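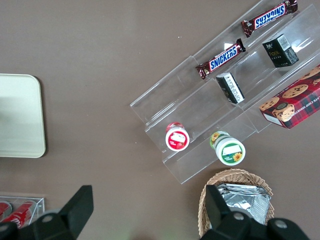 Mellidstead, 20 août 2023

Objet : Re: [riverains] Accident au carrefour de la route d'Anditz

Bonjour à tous,

Je reprends le message de Vlastimil, parce qu'il circule déjà hors de la liste et que je le trouve bien affirmatif.

Vlastimil Procházka a écrit :
> Un motard a été percuté ce matin au croisement de la rue McKinnon
> et de la route d'Anditz. La route est restée fermée dans les 2 sens
> jusqu'à midi. La voiture roulait beaucoup trop vite, comme toujours
> à cet endroit. Il passe 3 000 véhicules par jour et la mairie ne fait
> rien. Il faut exiger un radar tout de suite.

La fermeture, d'accord, je l'ai subie comme tout le monde, avec la déviation par Javorora. Pour le reste, qui a vu la voiture arriver ? La gendarmerie n'a rien dit de la vitesse. Elle a parlé d'un refus de priorité « à confirmer », et c'est tout. On peut refuser une priorité à 30 km/h.

Les 3 000 véhicules, je voudrais savoir d'où ils sortent. Le seul comptage dont je me souvienne date d'avril, pendant les travaux du pont, quand tout le trafic d'Anditz passait chez nous. Si c'est celui-là, il ne vaut pas grand-chose pour un mois d'août.

Quant au radar, on en a un à 400 mètres, côté silo. Les gens freinent devant et repartent de plus belle. Je doute qu'un second change quoi que ce soit au carrefour, où le vrai souci me semble être la haie : en venant de la rue McKinnon, il faut avancer le capot sur la chaussée pour voir à gauche. Je l'avais signalé par écrit, sans réponse.

Avant de signer une pétition, j'aimerais donc le relevé complet et le constat, quand il sera communicable. Vlastimil, si tu as une source, envoie-la ici.

Quelqu'un a-t-il des nouvelles du motard ? J'ai entendu deux versions opposées à la boulangerie et je ne crois ni l'une ni l'autre.

Bon dimanche,
Un riverain du bas de la rue McKinnon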